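3.2 Setting a Table for Cold Drinks: Surfaces, Vessels and the Order of Small Things

Readers who have come to this paper from the kitchen side of our field, and we hope there are a good many of them, will perhaps forgive us for spending so long on tables. In the Clavthorpe study, which was our first attempt at writing down how people lay out what they need for a cold drink, we hardly mentioned the table at all. We wrote pages and pages about glasses. It was only when we sat down to read through the 747 written accounts that we saw how often our participants talked about what was underneath the glass: the cloth their grandmother used, the ring left on a good sideboard, the sheet of paper put down in a hurry before guests arrived. We had asked them about drinks and they had told us about surfaces, and we have tried ever since to listen a little better.

For the present work, then, we began with the covering. Brown kraft paper was chosen after a long and rather enjoyable round of trials at Hillcombe, where we also tried oilcloth, plain cotton and a rubber mat. Cotton was much loved but it wrinkled, and a stemmed glass does not care for wrinkles. The paper lies flat, it can be thrown away, and a clear glass foot is easy to find against it (we had one participant in the earlier study who kept reaching past her glass on a white cloth, and we have thought of her often). The layout that we call the Hillcombe setting grew out of those trials, with the ice toward the back of the table, the glass in front of it, and the cutting board next to the glass. 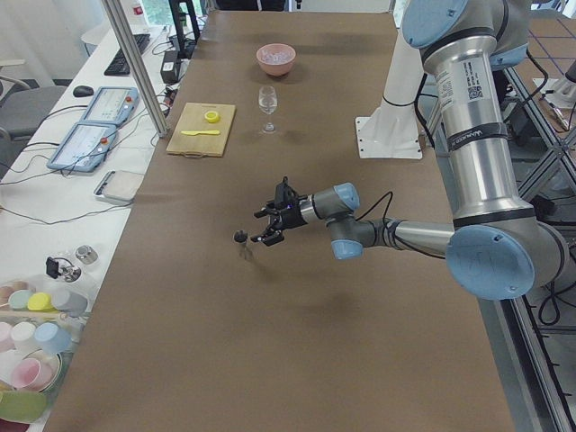

The bowl deserves a word of its own. Of all the objects in the setting it was the one our participants had the strongest feelings about, and the one for which we had the least guidance from earlier work. Gronow, the first of our two written protocols, asks only for "a suitable container for ice," and in practice this led to everything from mixing bowls to a saucepan. In Skorkby, the later protocol, we settled on a ceramic bowl in a color that stands apart from both the paper and the board. Pink did very well. It is a cheerful color to have at the back of a table, and people who described the setting from memory tended to mention it early, and then to place the other things by it: the glass was "in front of the pink bowl," the board was "over to the side of the pink bowl," and so on.

The glass is a clear wine glass with a stem. We did think hard about using a tumbler, which is steadier and a good deal more common in the homes we visited, but a stem gives a glass a thin part and a wide part, and people have quite different habits about which of the two they take hold of. Ninety-four of the written accounts mention holding a glass by the stem, and 50 mention being told to do so by a parent, sometimes with great firmness. A little water in the bottom makes the level easier to talk about when more is added.

As for the cutting board, it is light wood with a cut-out handle, and we ask that the handle end be kept near the person at the table. The knife is yellow plastic. It is laid down flat on the board and never across the rim of the bowl, a habit that 30 of our accounts describe and that we found hard to watch. Small lids also go on the board. They are the first thing to get lost in any kitchen, and a board is as good a home for them as any.

We turn now to the surfaces themselves and how they look in ordinary room light. A plain surface is seldom even to the eye. Anything that stands over it or passes between it and the lamp will lay a soft shadow on it, and at very close range these shadows lose their shape altogether and become a gentle change of tone. We mention this because several participants, when asked to judge whether a surface was clean, pointed to shading and called it a stain. Figure 1 gives some idea of how easily this can happen on a smooth gray surface. 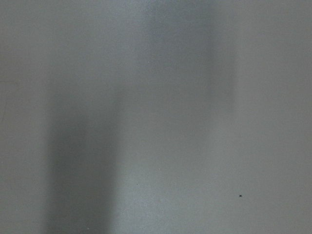 Figure 1. Smooth gray surface at very close range, out of focus, with a darker band of shadow left of center and a fainter one above it.

For this reason the Skorkby protocol asks that a surface be judged twice, once from standing height and once from a seat, before anybody reaches for a cloth. Wiping is then done from the back toward the front, with the glass lifted and the bowl left where it is, and the paper is replaced if it has gone soft. We return to the matter of wiping in Section 4, where the accounts from Clavthorpe are taken up again alongside the newer ones.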